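4.2 What the open day demonstrated

The second demonstration we attended was held at the Listbridge site of Pavent, a firm that sells small pick-and-place cells to schools and light workshops. We went as ordinary visitors. The first author had registered through the public form, and the staff were not told that the talk and the table-top runs would be written up. We took notes by hand and compared them on the train home.

The program had two parts. A talk by Boyang Wei, who leads the applications group, lasted 18 minutes and dealt mostly with the cost of retraining an arm when the parts change. The talk claimed that a new task could be learned from 400 recorded runs and that the arm would then "cope with most of what a bench throws at it." No failure rate was given for any bench. When a visitor asked for one, the reply was that the figure depended on the customer, and the session moved to the tables.

Visitors were then let through in groups of eight. Each group had five minutes at a table, with a staff member who started the runs from a laptop and talked over them. The task was the same at every table we saw: a small block was to be picked up and put in a container (Figure 3).

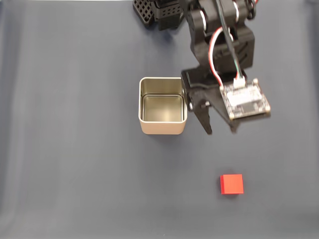 Figure 3. Table-top arm at the Listbridge open day, with the target block and the container.

Our main concern is how much a task of this kind can show. Success in a public run is judged by eye, by people standing close together, and it is judged on the last second of the motion. The choice of objects makes that judgment easy and makes the motion easy too. A bright red cube on a plain blue-gray surface is about as simple a target as a vision system can be given, and an open tin with nothing in it leaves few ways to miss. There was no second block of a similar color and nothing to reach around. We do not say the firm hid harder cases. We do say that a visitor who leaves with the words "most of what a bench throws at it" has not been shown a bench.

A second concern is the starting position. Before each run the staff member set the block down by hand, and in our group it went to nearly the same spot every time. A visitor asked if she could place it herself. She was told yes, "within the area," and the area was then pointed out with a finger. It covered well under half of the table. We cannot tell whether the arm would have worked outside it, and the limit may have been set for safety or for time. It was not mentioned in the talk.

The third concern is what was counted. One run in our group was stopped from the laptop before the arm had closed on anything, and was described as a reset. The next was described as the first run. Under the scoring we proposed in Section 3, a stopped run is a failed run unless the reason is stated in advance. Mustonen, the only other supplier on our list to hold an open day in the same season, used a printed tally sheet at each table and marked stopped runs in their own column. The sheets were rough and one was plainly filled in late, but they let us disagree with the host about something specific.

None of this shows that the Pavent arm performs badly. The runs that went ahead in our group looked competent to us, if slow. Our complaint is with the event as evidence. Two of the buyers we interviewed in June named an open day as the main reason for their purchase, and one of them now uses the arm only with the parts that came in the box. The Grundusov checklist, which we return to in Section 5, asks hosts to let visitors bring one object of their own. Neither of the two suppliers did so.

Related articles
Asking buyers what they saw: interviews after a trade visit
Stopped runs and how to score them
The Grundusov checklist, second version
Small arms in school workshops: a cost review

Shares 18 | Comments 5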